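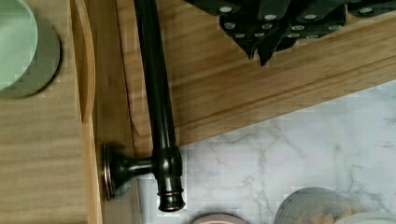
The Width Problem
Why wood in a kitchen changes size, and what furniture makers do about it

By Indira Kartha

February 2022

In the back room of the Rutkowska joinery shop in Gimgate there is a rack of short boards with pencil lines across them. Each board carries a species code, a cut code and two fine pins set near its edges. Nicanor Cortés measures the distance between the pins with a caliper and writes the result in a ledger. Then he weighs the board and puts it back.

There are 200 boards in the rack. The ledger holds 1,225 readings so far, and Cortés expects to keep adding to it through one more heating season. The work began after the shop took back a run of kitchen cabinets whose door panels had split down the middle. The joints were sound and the lumber had been dry when it was cut. The panels had been glued into their frames, and when the house was heated they had no room to shrink.

"The glue line won," he says. "The panel was the weaker part, so the panel opened."

Split panels, sticking drawers and countertops that cup in winter share one cause. Wood takes up water vapor from the air and gives it off again for as long as it exists. A finish slows the exchange and does not stop it. The cells swell as water enters their walls and shrink as it leaves, and the amount depends on which way the piece is measured.

Water in the wall

A living tree holds water in two places. Free water sits in the hollow of the cell and can be removed without changing the size of the wood. Bound water is held within the cell wall itself. The point at which the hollows are empty and the walls are still full is called the fiber saturation point, and for most species it falls at some 30 percent moisture content, figured against the dry weight of the wood. Above that point a board can lose a great deal of weight and keep its dimensions. Below it, every loss of water is a loss of size.

Furniture lumber is always used below it. In service a board drifts toward whatever moisture content is in balance with the surrounding air. In a heated house in a cold winter that can be as low as 6 percent. In a humid summer with the windows open, the same board may settle at twice that. The board does not get there quickly. Thin stock responds in days, thick stock in weeks, and a wide slab may lag the weather by most of a season.

Kitchens add a second, faster cycle on top of the seasonal one. A boiling pot raises the humidity near the stove for an hour, then an exhaust fan pulls it down. The surface follows these swings and the core does not. Over a short period this produces stress near the surface without much overall movement, and it accounts for many of the fine end checks seen on pieces stored close to a range.
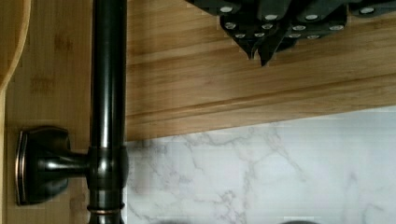

Movement along the grain is small enough to ignore in most furniture work. Movement across it is the quantity that designers have to plan for, and it comes in two sizes. Measured along the growth rings, in the tangential direction, a typical hardwood shrinks nearly twice as much as it does when measured from the center of the log outward, in the radial direction. A flat-sawn board therefore moves more in width than a quartersawn board of the same species. The first thing to establish on any finished piece is which way the grain runs. The honey-brown shelf shown here is easy to read in that respect, with linear grain running horizontally across its width and streaks that go from lighter tan to darker amber. A maker fixing a shelf of that kind would mark the grain direction first and put any allowance for movement at right angles to it.

The difference between the two directions also explains cupping. In a flat-sawn board the two faces lie at different distances from the center of the tree. The face nearer the bark is closer to true tangential grain and shrinks more as it dries, so it pulls itself hollow. Wetting one face only gives a similar result by another route. A countertop wiped daily on top and left bare underneath takes up water unevenly, and installers who skip the underside when applying finish tend to see it again.

What the rack shows

Cortés set up his boards in pairs. One of each pair is bare. The other has the shop's standard treatment, three coats of oil on all faces and the ends. Half the pairs stay in the back room, where a small heater runs on a timer. The rest hang in an unheated shed and are brought in for measuring.

Berenice Magaña, a wood technologist who advises small mills from an office in Cendcombe, helped him lay out the method. She insisted on the pins. A caliper closed on the edges of a board will compress soft grain slightly, by a different amount each time, and the error is large enough to hide a week's movement. Pins set in the face give a fixed gauge length.

She also asked for weights. An electrical moisture meter infers water content from resistance between two probes, and its accuracy drops in very dry wood. The shop uses a Sodik meter for incoming lumber and is satisfied with it for that purpose. For the rack, Magaña wanted the balance, with a few matched offcuts oven-dried at the start to give a baseline.

The results are consistent with the published shrinkage tables. Quartersawn boards moved less than flat-sawn ones. The oiled boards ended each season at nearly the same width as their bare partners and took longer to get there. Cortés had hoped for more from the oil. Magaña had not.

"People buy a finish expecting a barrier," she says. "They are buying a delay. Delay is useful. It takes the peaks off."

Film finishes such as varnish delay the exchange for longer, provided the film is whole. A cut or a worn patch on a food surface lets water in at one spot, and the intact film around it then slows the drying. This is the usual argument for oil on cutting surfaces. It can be renewed in a few minutes with a rag, and there is no film to lift.

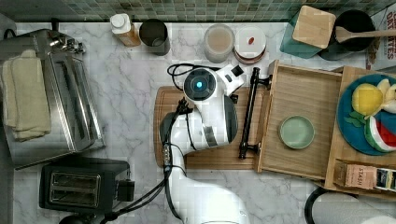 Wooden cutting board on a marble counter, with a light wooden box to its right.

Boards and boxes

Small kitchen goods are subject to the same rules as cabinets. A one-piece cutting board has one grain direction and moves freely, so it seldom splits, though it may cup if it is left flat on a wet counter. Standing it on edge to dry exposes both faces equally. A board with breadboard ends, where a strip is fixed across each end with its grain at a right angle, is more of a problem. The strip holds the panel flat and does not change in length. The panel changes in width behind it. If the strip is glued along its full length, either the glue fails or the panel does.

The correct joint has been in use for centuries. The strip is glued only at its center, or pinned there, and the outer pins pass through slots in the tongue. At some point in the year the ends of the strip will stand slightly proud of the panel or fall slightly short of it. Abrehet Kassa, who runs the repair bench at Rutkowska, keeps a note by the phone on this point, and reads it to customers who report the step as a defect.

Box construction avoids the conflict if the parts are oriented alike. In a drawer, the grain of the sides, front and back runs lengthwise around the box, so that all four pieces grow and shrink in height together. The corners stay closed. The bottom is the exception. A solid bottom is set in a groove and left unglued, with its grain running side to side so that the movement goes front to back. The rear edge is allowed to slide under the back, held by a single screw in a slot.

Plywood bottoms do not need this. The alternating layers restrain each other, and the panel is close to stable in both directions. Kassa fits plywood in most of her repairs and tells the customer so on the invoice.

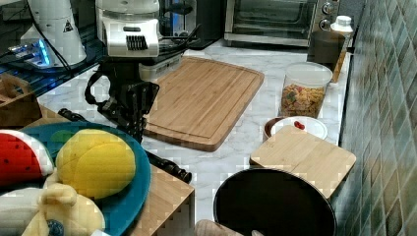 Toy fruit and a wooden stand; at far left, a wooden crate with a cut-out handle.

Hardware is the part most often overlooked. Metal does not respond to humidity, so any bar or pull fixed at two points across the grain sets up a small contest with the wood behind it. On a narrow drawer front the difference is taken up by play in the screw holes. On a long bar across a wide door it may not be. Macario Olvera, who installs for the shop, drills one hole to size and the other as a short slot, with a washer behind it. Where the bar runs with the grain he drills both holes to size.

He applies the same practice to tabletops, which he attaches with slotted clips, and to solid countertops, which he fastens tightly along the front edge and loosely toward the wall. The gap at the wall is hidden under the backsplash. Caulking it with a hard filler defeats the purpose, and he has been called back to cut the filler out.

Timing

Much of the trouble can be reduced by building at the right moisture content. If a panel is made up at the middle of its expected range, it has equal distances to travel in either direction, and the clearances can be kept small. A shop that builds in a damp August with lumber stored in an open shed is starting near the top of the range, and nearly all later movement will be shrinkage. Magaña's advice to such shops is to bring the stock indoors, stack it on stickers with air on all sides, and weigh one marked board until the weight stops changing.

Rutkowska now does this as a matter of routine. Lumber for kitchen work goes onto a stand in the back room beside the rack, and Cortés weighs the marked board when he does the ledger. Panels go into their frames dry, with finish applied before assembly so that no bare edge shows when they shrink. A dab of glue at the center of the top and bottom rails keeps each panel from sliding to one side.

The split doors from the returned kitchen are still in the shop. Kassa ripped out the glued panels, planed the edges and refitted them with the proper clearance, and two of the doors now hang on the cupboard where the calipers are kept.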